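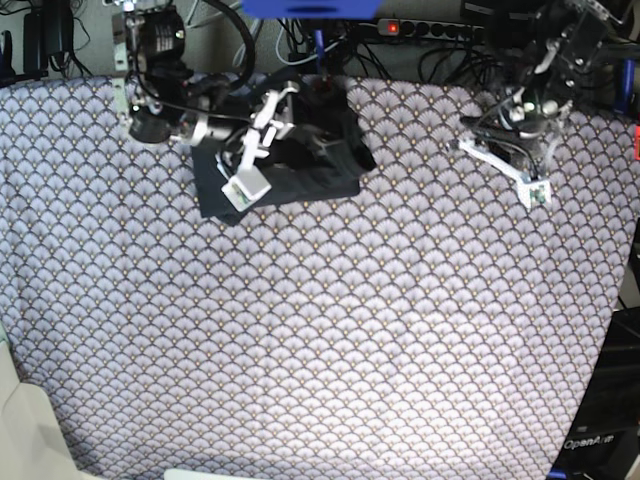 Nayeli Hinojosa says skip the Karance fingertips, get plain rubber ones, cloth doesn't need a sensor to get picked up. Fair for towels maybe. I disagree on shirts, so quick review, typing this between runs.

What I tried: Karance printed gripper set, white, one for each arm of the OpenArm pair, sensor block on the tip. Set cost me 617 all in, shipping from Zasolham was slow. Compared against my old Quezada parallel jaws, same arms, same controller.

Good stuff first. Fingers are flat enough to get under a hem. The Quezada ones just shoved the cloth along like a plow. Linkage closes even on both sides. Swap took me one evening, mostly fighting cables (my own fault, they're everywhere).

For shirts I have both arms go for the top corners, then pull the edge tight before any folding.
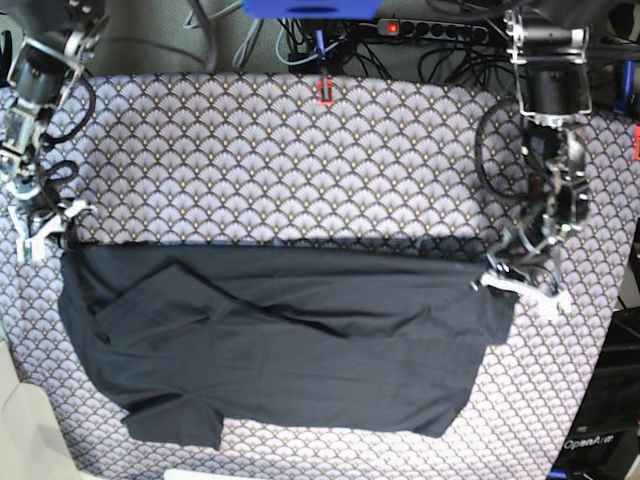 Corner grabs are where you feel the diffrence. Thin jersey, dark on dark folds, my camera is not much help there, so the contact reading matters more than I expected. Still misses if the fabric is doubled over. Then it grabs two layers and acts proud of itself.

Bad: screws back out. Threadlocker, do it on day one. Manual is 2 pages and one of them is the warranty. Karell driver dropped the left gripper twice, had to restart the whole controller, no fix yet that I could find.

Would I buy agian? For cloth yes. For boxes and cups keep the Quezada, stronger squeeze and half the fuss.

4 out of 5. Minus one for the screws.

Hermenegildo Orozco, June 3, 2023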